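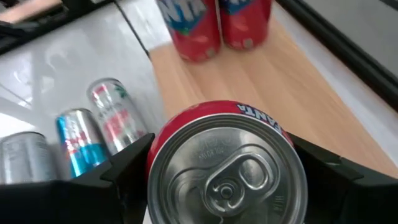 The village shop in Butside sells 237 kinds of drink, and Bhupendra Tripathi can't remember asking for most of them. He wanted tea, milk and something fizzy for the bus drivers.

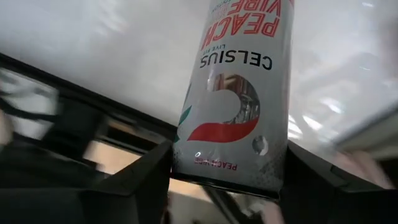
Flavor used to be a fruit. Orange was orange, and lemon was orange with a grudge. Then the naming people got hold of it, and now a slim silver-white can offers you PEACH VIBE, in red capitals, as if the peach itself had become too much of a commitment. Tripathi's older customers ask for "the mood ones" – he knows which shelf they mean.

The delivery from Bellthorpe comes at 4 in the morning, before the lights are on.

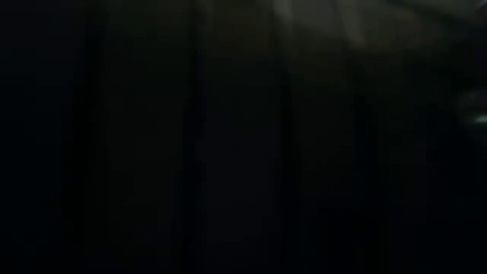

## What Oltamwood drinks

Tap water, mostly. The next village over has no shop, and a well it won't stop talking about.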